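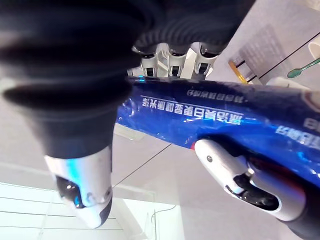

Mitbewohner oder Mitbewohnerin auf Probe gesucht: Wer putzt vier Wochen lang die Zähne nach Plan?

Hallo zusammen, ich bin Rizwan Selvanayagam und schreibe für Florkberg, unser kleines Heft über Alltag und Gewohnheiten. Für die Augustausgabe suche ich 10 Leute, die mir verraten, wie ihr Morgen im Bad so abläuft. Wer steht als Erstes am Waschbecken, wer trödelt, wer putzt beim Kaffeekochen? Genau so was will ich wissen! 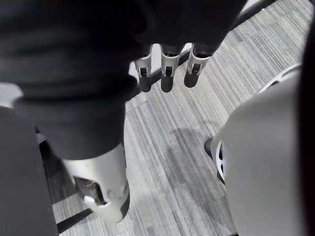
Grauer Stoff, Teppichboden

Mitmachen ist einfach: Ihr führt vier Wochen lang ein kurzes Tagebuch (morgens und abends ein paar Zeilen, Stichworte reichen völlig), und am Ende telefonieren wir eine halbe Stunde. Ihr müsst nicht schön schreiben können, das mache ich dann schon — dafür bitte ehrlich sein, auch wenn ihr abends mal ohne Putzen ins Bett fallt. Mir passiert das auch.

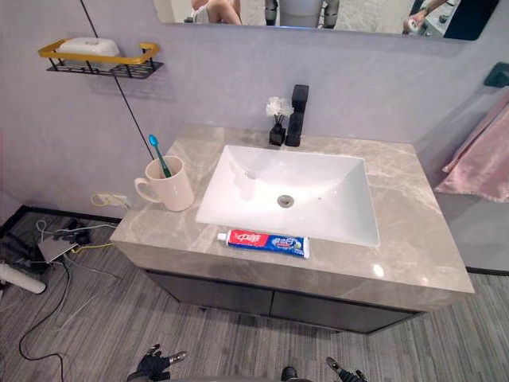

Besonders freue ich mich über WGs und Familien, weil es da im Bad meistens eng wird. Ihr solltet volljährig sein und in den vier Wochen nicht länger verreisen. Als Dankeschön gibt es 100 Euro pro Person und natürlich das fertige Heft. Namen ändere ich auf Wunsch.

Schreibt mir ein paar Sätze über euch und euren Haushalt, Stichwort »Badtagebuch«, über das Kontaktformular. Ich melde mich bei allen — versprochen!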